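Mathebula dye shed, workshop notebook
Indigo vat and mordant trials, weekend entry, April 2022
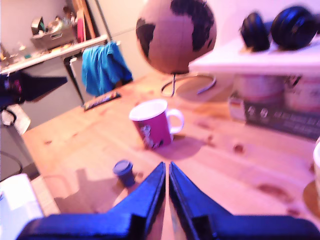 Notebook 3, page 26

Came in to check the vat before the new week. Left the bottom light off and worked by the window, which is better for judging color anyway. Pink mug is on the pine table, and the table has picked up more stains.

Vat first. The flower on top had gone flat and the liquid underneath was more blue than green, so it had taken in air. My guess is the lid. It sits on the rim at one side and leaves a gap at the other, and it has been like that since we moved the vat away from the door. Warmed it slowly, added fructose in two parts with a good wait between, and stirred along the wall so as not to pull bubbles down. Lime after that, a level spoon. An hour later it was yellow-green with a coppery skin and smelled right. Did a test strip in the old cotton sheeting. Came out green, turned in less than a minute, mid blue when rinsed. Good enough to leave alone until Tuesday.

Reminder to whoever uses it next: don't stir and dip. Let the sediment go down. The last batch of napkins had lime specks all along the hem and I had to soak them in vinegar water to get them off.

Mordant trial. This is the continuation from page 18, wool only, Ratovwood yarn, the undyed two-ply. The question was whether the alum that Tendach sends now behaves like the old supply. Jacobus thought the onion skin yellows were coming out weaker and blamed the alum. I thought it was the skins, because we changed grocers in the winter and the new ones are thinner and paler.

Set up as follows. Four skeins, same weight, scoured together on Friday and kept damp in a bag. Two in old alum, two in new, same percentage for both, no cream of tartar. Held just under a simmer for an hour and left to cool in the pot overnight. Then one skein from each alum went into a bath from the old skins and one from each into a bath from the new skins. I tied the labels with cotton string this time, one knot for old alum, two for new. The paper tags fell off in the last round and we lost the whole comparison.

Results, dry, by the window:

Old alum, old skins: strong orange-gold.
New alum, old skins: the same. I held them together and turned them over and can't tell which is which without the knots.
Old alum, new skins: clear yellow, a good deal lighter.
New alum, new skins: the same again, maybe a touch greener at one end where the skein was sitting above the water.

So it's the skins. Alum is fine and we can stop rationing the old jar. Jacobus Mkhize owes me nothing, we didn't bet, but I am writing it down.

What to do about the skins is another matter. Could use more of them by weight. I would sooner go back to the old grocer, even if it means driving out there once a month. The light yellow is nice in itself and might be worth keeping as a second shade for the scarves. Overdyed a short end of it in the indigo, one dip, and got a clean leaf green, much better than the one we get over the orange-gold, which always goes toward olive. Sample is stapled to the inside back cover.

Iron. Tried a quick dip of leftover ends in the iron bucket. Too long. They went khaki and feel rough. Next time a few seconds and straight out, and use the small bucket so the big one stays weak.

Madder. Haven't started. The Fliria roots are chopped and in a jar of water on the shelf. I poured off the first water, which was brown, and filled it again. Planning to start it on Monday if the small burner is working. The one on the left still goes out when it is turned low. I cleaned the jets with a pin and it made no difference. The thermometer reads high too: I put it in boiling water next to the kitchen one and they did not agree — trust the kitchen one.

Stock. Soda ash is low. Plenty of lime. Fructose has gone hard in the bag but breaks up with a mallet. The Ratovwood yarn is down to 18 skeins, and I'd like those kept for the May order, so please take the gray odds and ends for tests. pH strips are in the drawer with the scissors, no longer by the sink, where they kept getting splashed.

Still open from earlier pages: the blue rubbing off on the linen bags. I rinsed one bag until the water ran clear, then washed it hot with neutral soap, and it still marked a white cloth when rubbed dry. Fewer dips in a stronger vat is what we did there, and I suspect it should have been the other way around, more dips in a weak one. Will try on two offcuts once the vat has rested.

Lid is weighted down with a brick for now. Needs a new one cut, a bit wider than the rim, with a lip. Measurements are on the wall next to the switch.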